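March 3, 2026

Up before the kids again, and I wrote for an hour straight! 542 words, all on the lighthouse story, and I didn't stop once to fix a comma. I've been trying the prompt-a-day thing since January and I think it has finally turned into a habit. Today's was "a door that should have been locked." My youngest read it over my shoulder at breakfast and had three endings for me before the oatmeal was done. One had a goat in it. I'm using the goat.

We did prompts together after lunch too – everybody at the table, timer on, pencils only. My oldest filled a page and a half about a town called Billerska where it's against the law to whistle, and I laughed so hard I had to go stand in the hall. She wants to send it to the Gereck contest for young writers. The limit is 400 words and she has 171 to cut, so we'll be busy this week (she's already mourning the whistling mayor).
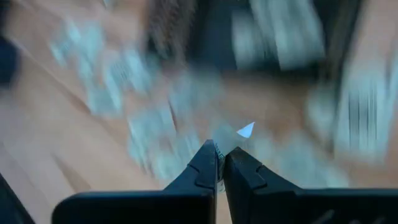
A thin gray bit between two black tips.

Stopped at the library on Chiang Street for more books on plotting and came home with poetry, of course. Read some of it out loud while the soup cooked. There's one poem about a ferry that I want to copy out by hand tomorrow, just to feel how the lines go.

Oh, and my notebook is down to its last few pages! Need to get another Burnevska, the kind with the wide lines. Tomorrow's prompt is "the smell of rain" – I already have a first sentence.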